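Timham Table: two-arm serving recordings

Version 46. Last updated February 16, 2018.

What this is

Recordings from a two-arm rig we built in the shared workshop on Restrepo. The task is breakfast service: move a pastry from the tray to the plate without knocking anything over. Nabila Bouazza built the arms and the rail mounts. Fredy Benavides wrote the recorder and maintains this file.

Contents

310 episodes, of which 300 are usable. The other 20 MB archive holds calibration only.

Each episode has a fixed view of the whole table and a wrist view from a gripper. 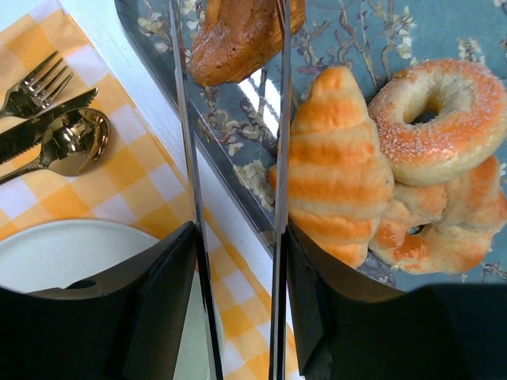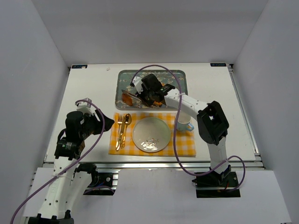 Layout changes between sessions, so do not hard-code object positions. Tray, plate and placemat can shift by a few centimeters -- the pastries move more than that.

Known problems

Glare. Shiny objects wash out in the wrist view under the overhead light. Lowering exposure helped, but early episodes still have it.

Cable drag. The right arm pulls slightly at full reach. Nabila rerouted the cable in December and the drag is smaller in later files.

Clock offset. The two views can differ by one or two samples. Run the align script before training.

Use

Free for hobby and classroom work. For anything else, write to Fredy first. Report bad episodes by number.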